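연필꽂이

연필꽂이(펜꽂이, 필통꽂이라고도 함)는 연필, 볼펜, 마커 같은 필기구를 세워서 보관하는 탁상용 용기. 뚜껑 없음. 눕혀 넣는 필통과는 구별된다. 사무실, 학교, 작업실, 가정 어디서나 쓰이고 보통 책상용품 가운데 가장 싼 축에 든다.

구조
기본은 바닥이 막힌 통 하나. 원통형이 제일 많고 사각형, 육각형도 있음. 높이는 연필 길이의 절반 남짓이면 적당하다. 너무 얕으면 긴 연필이 기울다가 통째로 넘어가고, 너무 깊으면 몽당연필이 안 보인다. 입구 지름은 보통 7 cm 안팎의 제품이 흔함. 칸막이가 있는 것은 따로 '다칸형'이라 부른다.

재질
금속 망, 플라스틱, 나무, 도자기, 유리, 가죽, 종이 등.
망사형(메쉬형): 구멍이 촘촘하게 난 통. 검정이 압도적으로 많고 은색, 흰색이 뒤를 잇는다. 가볍고 흑연 가루가 안에 덜 쌓이지만 책상 위로 조금씩 샌다. 가는 심이 구멍에 끼는 일도 있음.
도자기형: 무거워서 잘 안 넘어짐. 떨어뜨리면 끝.
재활용형: 빈 깡통, 머그컵, 유리병. 가정에서는 이쪽이 오히려 더 많을지도 모른다. 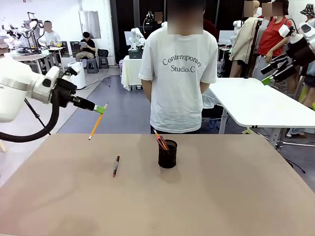
검은색 망사형 연필꽂이와 꽂혀 있는 연필. 왼쪽은 빨간 끝의 검정 마커.

꽂는 방법
정해진 규칙은 없다. 다만 관습은 몇 가지 있음.
연필은 심을 위로. 심이 바닥에 부딪혀 부러지는 것을 막고 색도 바로 보인다. 어린이가 쓰는 자리에서는 반대로 심을 아래로 하라고 권하는 경우가 많음.
마커와 사인펜은 뚜껑을 아래로. 세워 두면 잉크가 한쪽으로 몰리므로 촉 쪽으로 몰리게 두는 것. 양쪽 촉 제품은 눕혀서 보관하는 편이 낫다.
볼펜은 촉이 아래로. 만년필은 반대로 촉을 위로 한다. 가위와 칼은 날이 아래.
꽉 채우지 않는다. 한 자루를 뽑을 때 옆의 것이 딸려 나오면 이미 많은 것이다.

정리
책상 정리 안내서에서는 대개 '비우기'부터 시작하라고 함. 통을 비우고 필기구를 책상에 늘어놓은 다음 종류별로 나누고, 안 나오는 펜을 버린 뒤에 다시 꽂는 순서. Marloes Van Hecke의 소책자 《책상 위의 통》은 이것을 '눕혀 보기'라고 불렀는데, 겹쳐 있을 때는 보이지 않던 중복이 눕히면 보인다는 설명이다. 같은 책에 나오는 Maltham 사무실 조사에서는 꽂이에서 나온 펜 300자루 중 91자루가 이미 안 나오는 것이었다고 한다.
자주 쓰는 것만 통에 남기고 나머지는 서랍으로 보내는 방식도 널리 쓰임. 색연필은 색 순서대로 꽂아도 며칠이면 섞이기 때문에 따로 통을 두는 편이 편하다.
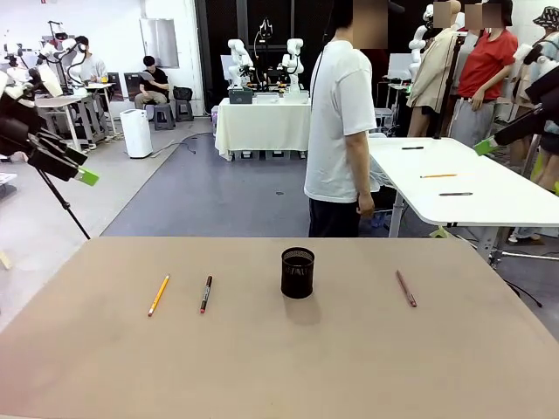 Wim Maes는 이 '비우기'에 반대하는 쪽이다. 전부 꺼내 놓으면 결국 전부 도로 들어간다는 것이 그의 주장으로, 하루에 한 자루씩 써 보고 안 나오면 그 자리에서 버리는 편이 훨씬 오래 간다고 했다. 통을 하나 더 사는 것은 정리가 아니라고도 덧붙였다.

관리
망사형은 마른 솔로 턴다. 물로 씻으면 이음매에 녹이 스는 수가 있으니 바로 닦을것. 플라스틱은 미지근한 물에 중성세제. 바닥에 굳은 잉크는 알코올 솜으로 지우되 도장면은 안 보이는 데서 먼저 시험한다. 바닥에 종이나 펠트를 동그랗게 잘라 깔아두면 청소가 쉽고 소리도 덜 남.

제품
Hoekstra의 망사 원통형이 사무용으로 많이 깔려 있고, Sillorard는 다칸형과 회전형을 주로 낸다. Zullard의 69번 모델은 바닥에 추를 넣은 것으로 지금은 단종됬다. 중고로는 가끔 나옴.

같이 보기
필통, 연필깎이, 문진, 서랍 칸막이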